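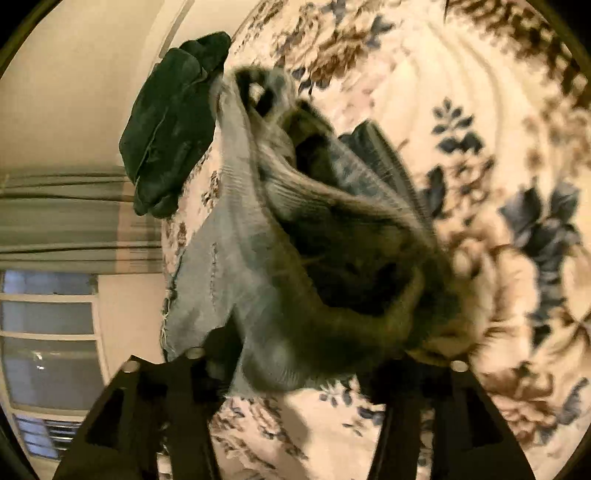

Laundry Handling Work Package - Progress Report to Segura
Period ending July
Prepared by Dalia Lamrani, Rallska

1. Status

The work package asks whether a two-finger gripper can take mixed household laundry from a bed and leave it folded, at a pace and quality a household would accept. At the end of this period the answer is no for the full task and a qualified yes for parts of it. Data gathering is on plan. Policy training is behind by three weeks.

2. Demonstrations

The set now holds 2,748 usable demonstrations against a target of 2,000 for the period. All were recorded with the hand-held gripper in furnished bedrooms, on made beds with patterned covers. Plain backgrounds were dropped early on. Policies trained on them did well in the lab and failed as soon as a printed bedspread was under the garment, picking at flowers and leaves as if they were loose cloth.

Izzati Mangundap rewrote the operator instructions in the second half of the period. Operators now finish a fold they have started badly and correct it afterward. Under the old instructions they restarted, and the recordings contained very little recovery behavior.

3. Results by garment type

T-shirts and towels: the Flistulari policy completed the fold in 76 percent of trials. Most failures were double grasps, where two layers were picked up and the fold closed on the wrong edge.

Plaid and checked cottons: similar to T-shirts when the item is alone on the bed. Results fall sharply when it lies partly under something else, and edge detection tends to follow the printed lines instead of the hem.

Denim: not solved. The cloth is stiff enough to hold a crumpled shape after release, so a garment that has been put down still has to be opened before it can be folded. Waistbands and seams are good places to grasp. The flat areas between them are poor ones, and the fingers slide.

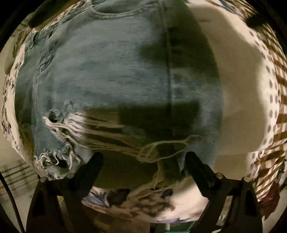 Distressed denim is a separate problem within this group. Frayed holes and cut hems leave long threads that the segmentation model labels as garment edge, and the planned grasp then lands on threads with no cloth behind them. Lok-yiu Hsieh has relabeled a first batch with threads as their own class. Early training runs show fewer thread grasps, but the test set is too small to report a rate.

4. Hardware

The Laltier finger pads wore faster than expected on denim seams. Nahom Bogale is testing a harder compound. It lasts longer but holds thin cotton less well, and we may end up with different pads for the two groups. No change to the finger geometry is proposed.

5. Comparison with a person

A person folds a pair of jeans in a few seconds and does not stop to plan. Our best denim run was many times slower and needed one manual reset. We do not expect to close that gap under the current grant. Unattended folding of towels and T-shirts, where speed matters less, remains a realistic goal - provided the double-grasp rate comes down.

6. Next period

- Retrain on the full set with the new thread class.
- Collect more denim, with priority on opening a crumpled garment.
- Decide on pad material.
- Repeat the T-shirt trials in a bedroom that does not appear in the training data.

The delay in training comes from the relabeling and will carry into the next period. No additional funds are requested. Steinar Ásgeirsdóttir will present the denim results at the Thursday review call and can supply trial logs beforehand.

Contact: Rallska project office | © Rallska | Back to top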